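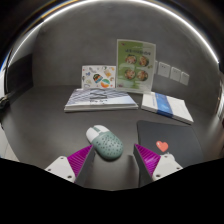

4 min read

Ticket: Gripper width reading freezes during close, arm over-closes on replay
Product: Bumudell hand-held gripper, magenta ridged pads
Site: Clavstead, table cell
Opened by: Hanna Chornovol
Opened: 2 December 2025
Status: Resolved, monitoring
Severity: High (arm stop tripped)

Summary

During replay of a "move mouse to mouse pad" recording, the arm closed on the mouse and kept closing after contact. The force limit tripped and the arm stopped as it should. The mouse shell was marked on one side but not cracked. No one was inside the barrier. Replay was suspended on the cell until the cause was known.

What we saw in the log

The width value drops normally as the fingers come in from fully open. Partway through the close it holds one number for a stretch, then jumps straight to a much smaller one. The video has no matching jump. The fingers close at an even speed the whole way. On replay the arm follows the number, so it waits, then snaps shut to catch up.

The same recording was replayed at half speed with a foam block in place of the mouse. Same hold, same jump, same place in the file. That ruled out the arm.

Steps tried

1. Swapped the USB cable on the hand-held unit. No change.

2. Recalibrated the width from fully open to fully closed. Calibration passed. The next recording still had a hold in it.

3. Removed the pads and opened and closed the fingers by hand with nothing between them. Could not reproduce. Refitted the pads, still nothing between them, could not reproduce.

4. Closed on the mouse slowly. Could not reproduce. Closed on the mouse at normal working speed. Reproduced on the third go and most goes after that.

5. Closed on a tape roll at normal speed. Reproduced, less often.

6. Moved the unit to the other laptop. Reproduced there too, so the laptop is not the cause.

At this point it looked like load on the fingers mattered as well as speed. I took the cover off the encoder side and found the magnet holder could be rocked with a fingernail. It sits tight with no load and tips slightly when the pads are pushed outwards. When it tips, the sensor reports a weak field, and the firmware repeats the last good value instead of marking the sample as bad. We get a clean-looking file with wrong numbers in it.

The repeat behaviour came in with the June firmware. The older version wrote a blank for a weak field, and the import script threw those recordings out. Since June they have been going through.

How much is affected

Kalevi Kiiskinen wrote a check that looks for a width value held for 2 samples or more while the finger markers are still moving in the video. He ran it over everything recorded on this unit since the update, 2,675 recordings. It flagged 896. Most are short holds on light objects and would replay without harm. In 54 of them the jump is big enough to trip the force limit or come close, and nearly all of those are mouse recordings.

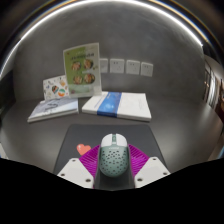 Dirk Eichhorn: Please don't delete the 54. Move them out of the training folder and keep them. I'd also like the short holds taken out for now, even if they replay all right. A policy trained on them could learn to pause and snap, and we would be looking for that fault in the wrong place. One question, is the other unit at Fendness on the same firmware?

Hanna Chornovol: Yes, same firmware. Its magnet holder is tight and the check found nothing in its files. All 896 are now in a separate folder, with the 54 in a subfolder of their own. The training list has been rebuilt without them.

Fix applied

Magnet holder removed, cleaned and refitted with thread-lock on the screw. Left overnight. No play by hand afterwards, with the pads pushed outwards or inwards.

Firmware put back to the version before June on both units. Bartosz Grabowska at Hrytsenko has our report and will send a build that writes a blank and sounds the buzzer on a weak field. We will not update until that has been tried on the bench.

Import script changed to run Kalevi's check on every new file. A flagged file is refused and the operator gets a message with the time of the first hold.

Retest

New mouse recordings made at working speed, with the mouse picked up from the bare table and from the mouse pad. No holds flagged. Replayed with the foam block, then with the mouse, at half speed and then full speed. Peak force stayed well under the limit each time.

Still open

- Add a finger play test to the start-of-shift sheet.
- Lower the force limit for replay of unreviewed recordings. Vitalii Kovalchuk to propose a value.
- Replace the marked mouse before any more recordings are made with it.

Replay on the cell is allowed again for recordings that pass the check. Ticket stays in monitoring until the new firmware is in.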